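My building got rid of the trash chute in August and replaced it with a sorting room in the basement. I live on the sixth floor. I mention this so you understand the kind of commitment we're talking about when I say I now have opinions on yogurt lids.

There are 11 bins. The old system had one hole in the wall and it never asked me anything. The new one wants to know if my takeout box is "coated." I have stood there at 11 at night holding a takeout box up to the light like a jeweler.

Prorkden, the hauler, sent everyone a leaflet with a chart. Paper towels appear on it twice, once under compost and once under landfill, and I have been alternating to be fair. Black plastic has its own column, which just says "ask." I asked. A very patient man on the phone told me to look at the chart.

My neighbor Ekua Sulemana, who has lived in Skakham almost as long as there has been a Skakham, washes her cans, takes the labels off and stacks them by size. I rinse mine the way a cat would. We've agreed to use the room at different hours.

And yet. I weighed my landfill bag for a month, on the bathroom scale, holding it and then not holding it, and it's down by 50 percent. Most of that was food scraps. I had been paying good money for cilantro and then mailing it to a hole in the ground, one slimy bunch at a time. I still buy the cilantro. It just goes to a nicer place.

Next month I'm taking on the drawer of dead batteries, which I've been putting off since I moved in.
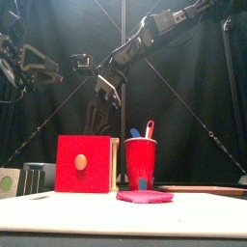
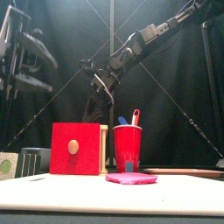 If anybody knows what to do with a melted spatula, the comments are open. The chart says "ask."

90 shares

3 comments

Edem Ofori
Paper towels are compost unless there's cleaner on them. I've been wrong about this before.

boateng_b
We have four bins and people still put pizza boxes in all of them.

Ekua Sulemana
I can see your cans, you know.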